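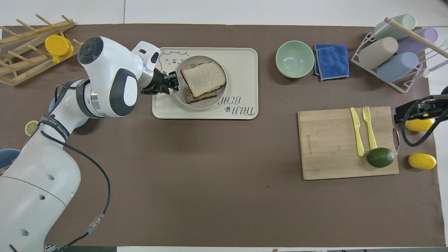

Crumbs and damp spots on a table mat – what do you do after a sandwich lunch?

Posted by Fistby

I use a big brown mat on a white table, and it covers nearly the whole top. Lunch is usually a sandwich on a round plate, with the plate on a cream tray (the one with the bear face and TALL BEAR written on it). Washing up sits at the back of the same table: a wire rack for cups, a wooden drying rack and a folded microfibre cloth.

I have two problems. Crumbs get under the plate and onto the mat even with the tray there. Also the cups go in the wire rack on their sides and drip, and by evening the mat smells a bit musty underneath. The mat is 900 mm deep so it is awkward to take to the sink. Should I get rid of it, or is there a routine that works? I don't want to buy a lot of new things. The table marks easily, so I would like to keep some sort of cover on it.

Ruppert

Keep the mat. Your trouble is the water, and the crumbs are easy enough.

Cups on their sides hold a little water along the lower wall and let it out slowly. Stand them upside down if the wires are close enough together, or tip them so the open end points down. Put something under the rack to catch the drips. An old baking tray will do. I used a folded tea towel for a while and it was worse, as it stayed wet all day and the damp went straight through.

For the crumbs, lift the plate off first and tip the tray into the bin before you wipe anything. Wipe the tray dry, then brush the mat towards one edge with a dry cloth. If you start with a wet cloth the crumbs turn to paste and stick in the texture.

Once a week roll the mat up from the short end, wipe the table beneath with warm water and a drop of washing-up liquid, dry it, and leave the mat off until both sides feel dry. I do mine after tea and put it back at 9 in the morning. Don't put it on a radiator. Mine curled at the corners and never went flat again.

If it still smells after that, what is it made of? Rubber backing and cork need different treatment.

Bonifacio Arrieta

Agree with most of that. Two things to add.

Keep one cloth for the table and another for the dishes. Microfibre is good for crumbs but it holds on to them, so shake it outside before it goes in the wash, and leave out the fabric softener. Softener coats the fibres and the cloth just pushes water about afterwards. Hang it up between uses – a folded cloth takes far longer to dry and will start to smell before the mat does.

I would also move the wire rack to the draining board if you have room. The wooden one too, if wet things go on it, as wood left standing in water goes black at the joints. Mine did and I had to sand it.

Trundau

just eat over the sink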